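Cirkness Petanque Club – your questions about the January Doubles

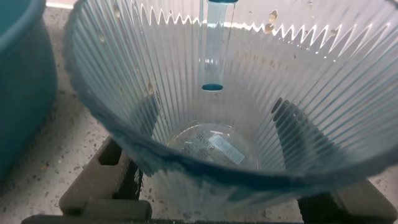
I get asked the same things every year, so I've put the answers in one place. If yours isn't covered, grab me at the clubhouse or ring the usual number.

Who can enter?
Anyone with a current club licence, from any club. You enter as a pair, and you don't both have to play for the same club. Last year we had a pair who'd met in the car park!

How many places are there?
51 pairs, and that's all the pistes will take. After that you go on the reserve list, and yes, people do get in off it.

What does it cost?
£2 each, paid when you sign in. Please bring coins if you can.

What time do we start?
Sign in by 9.15 and the first boule goes down at 9.45. If you're stuck in traffic, ring Dardo Henríquez before sign-in closes and he'll hold your spot in the draw. If you don't ring, the reserves get it – I've had this argument before and I'm not having it again.

How does the format work?
Four timed games in the morning, then the top 16 pairs go into a straight knockout for the Montecinos Cup. Everybody else drops into the Skokum Plate, which is usually the noisier of the two.

Can we swap a player halfway through?
Only before your second game, and only if somebody is ill or hurt. The new player can't have played for another pair that day.

Can I practise on the piste beforehand?
Yes, until 9.30. Stick to the end nearest the road, please, as we'll be marking out the others.

What if it rains?
We play. We only stop for lightning or standing water, and Dardo has the final say on both.

Is there food?
Soup and rolls from noon, cake until it's gone. Tell me when you enter if you need something without gluten.

Where do I park?
In the field behind the Zirnen Hall. Leave the lane clear – the farm needs it all day.

Can I bring my dog?
Of course, on a lead and off the pistes. Mine will be there too, begging by the soup.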